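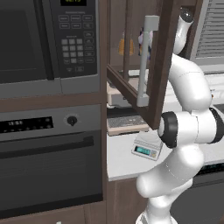 Trusby is a residential district on the northern edge of Jundier, known mainly for a long dispute over the regulation of short-term lets. It has 570 registered households, most of them in low-rise blocks put up by the builder Latuheru. The company's flats were sold with fitted kitchens, in the usual arrangement of a built-in microwave mounted over a wall oven in a tall brown cabinet, and the sales contracts treated these fittings as part of the property. That clause later became important, as the town's licensing rules applied only to homes let with cooking equipment included.

Background

The first complaints about short-term lets concerned noise, parking and the storage of refuse. The town council at first took the view that it had no power to act, and left the matter to the residents' associations of each block. A petition asking for a licensing scheme was presented in February and was debated at 2 meetings. Supporters of the scheme wanted a limit on the number of nights a flat could be let each year. Opponents, many of them owners who lived elsewhere, said that existing nuisance laws were enough if they were enforced.

The licensing vote

The council adopted a licensing by-law on November 22, 2021, by a majority of three. It required owners to register each flat, to name a local contact and to renew the licence every six months. A proposed cap on nights was removed before the final vote - a change that several of the original petitioners opposed.

Citura, a letting agency with an office in the district, challenged the by-law on the grounds that it treated furnished and unfurnished homes differently. The case was settled before a hearing. Under the settlement the renewal period was extended to a year, and the council agreed to publish the register.

Later developments

Licensing remained an issue at the next local election, when both of the main groups on the council promised a review. The by-law is still in force. Responsibility for inspections has since passed from the planning office to the housing office.

See also

Local government in Jundier
Housing in Jundier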